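Grustico — Datensatz zu deutschen Kleinanzeigen für Gebrauchtmöbel
Version 3, Stand 21/12/2018
Gepflegt von Bindu Naidu, meistens abends. 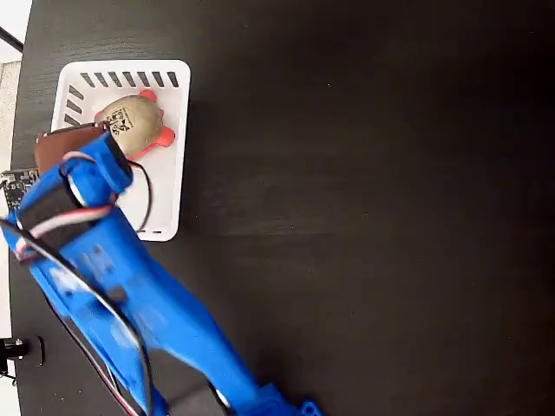
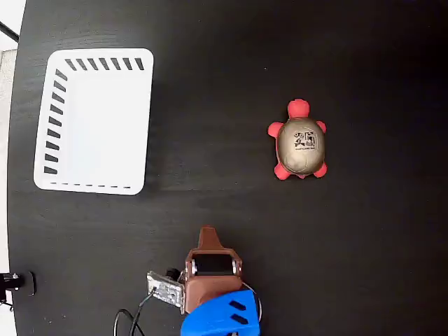
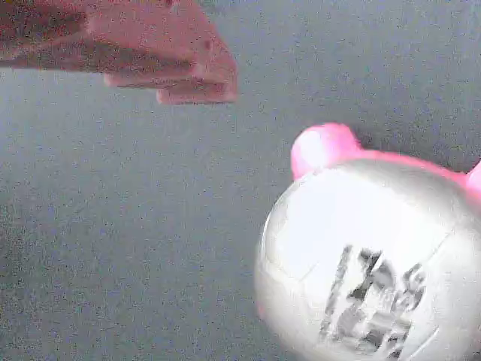
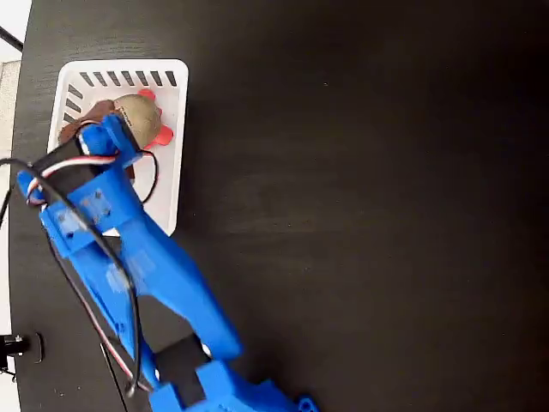

Der Datensatz enthält 1.658 Anzeigentexte, in denen jemand einen Tisch loswerden möchte und dafür das Wort »neuwertig« benutzt. Jeder Text trägt bis zu 13 Schlagwörter, darunter »Kratzer verschwiegen« und »Preis Verhandlungssache, aber bitte nicht«. Am meisten Streit gab es um die Farbe. Eine Tischplatte wie die auf dem ersten Bild, fast schwarz mit schwacher Maserung, heißt in den Anzeigen wahlweise Wenge, Nussbaum dunkel oder »Braun (edel)« — wir haben alles unter »dunkel« abgelegt.

Dateien
anzeigen.csv: Text, Preis, Postleitzahl (gekürzt)
farben.csv: 55 Farbnamen und was wir daraus gemacht haben
laris.txt: Stoppwortliste, geerbt von Laris, Herkunft ungeklärt

Bekannte Mängel
Umlaute aus dem August-Export sind kaputt. Wer »Kchentisch« sucht, wird fündig.
Die Preise aus der Quelle Buschmann enthalten gelegentlich Telefonnummern. Den Mittelwert bitte nicht zitieren.

Lizenz
CC BY 4.0. Korrekturen gern per Pull Request, Tische bitte nicht.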